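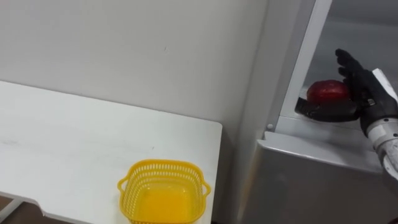

White table and grey refrigerator, Jedside.

About Jedside

Jedside is the trading name of Kennedy Jedside Ltd, a supplier of tested water fittings and small-bore pipework to landlords, schools and dental practices. The company was formed by the merger of Kennedy Pipe Supplies and the Jedside Valve Works, and has traded from one site since.

The current catalogue lists 206 stock lines. Isolation valves, check valves and pressure reducers account for 68 of these; the remainder are couplings, elbows, tees and blanking caps. Sizes run from 8 mm upwards. Non-standard threads are cut to order – please send a drawing or a sample with the enquiry.

Testing

Every valve is pressure tested before packing. Batches are limited to 1,000 pieces, and the batch number is stamped on the body, next to the flow arrow. Test records are kept on Lindix, our stock and certificate system, and copies can be requested by quoting the batch number. If 2 pieces in a batch fail, the whole batch is withdrawn and stripped for parts.

Natus range

Natus is our own range of lead-free brass fittings. It replaced the older J series in March and uses the same thread forms, so existing installations can be extended without adaptors. J series seals remain available while stocks last.

Trade counter orders are packed the same day if received before noon.

Page last revised January 24, 2022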